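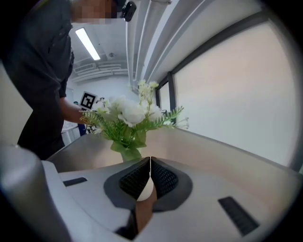

From: Thaddeus Marchetti
To: centerpieces list
Subject: Re: Re: silk vs. fresh for the October dinner

Rafsan Dewan wrote:

> I priced both. Fresh from Lockyer comes to 600 for the 10 tables,
> delivered Wednesday morning. Mela wants 2000 for silk but we own them
> after that, so they pay for themselves by the fourth dinner. Their rep
> says the good ones last up to 124 months if you keep them out of the
> sun. Guests can't tell. I say we buy.
>
> Rafsan

Rafsan, thanks for getting the quotes. I don't buy the second half of it.

Start with the 124 months. Who measured that? Mela hasn't been in business that long, as far as I can find, and a number that exact for a thing that exact about nothing makes me trust it less. I asked the rep for one customer who has had theirs five years. She sent me a brochure.

Then the fourth dinner. Your math works if we hold four dinners, use the same flowers at every one, store them free and lose none. We have held two. The tablecloths we bought on the same reasoning are in Khanyisile's garage with a water stain down the fold, and we rented cloths last time anyway.

As for guests not being able to tell -- they can. Maybe not from the door. But people sit in front of the thing for three hours, and by dessert somebody has pinched a petal. White roses are the worst for this. A real one has a brown edge somewhere. I'd sooner have silk that doesn't pretend so hard, or a bowl of lemons.

I'm not in love with Lockyer either. "Delivered Wednesday morning" for a dinner that starts at 7 p.m. leaves a lot of hours in a hall with no cooling. Does the 600 include vases, or do we return those? The quote doesn't say.

Sơn mentioned that Darum rents silk by the night. Has anyone seen their stuff up close, and I mean on a table, under the hall lights? If it's decent that would settle the storage question, and we could try it once before spending 2000 on anything.

Until then I'm a no on buying. Please don't send Mela a deposit.

Thaddeus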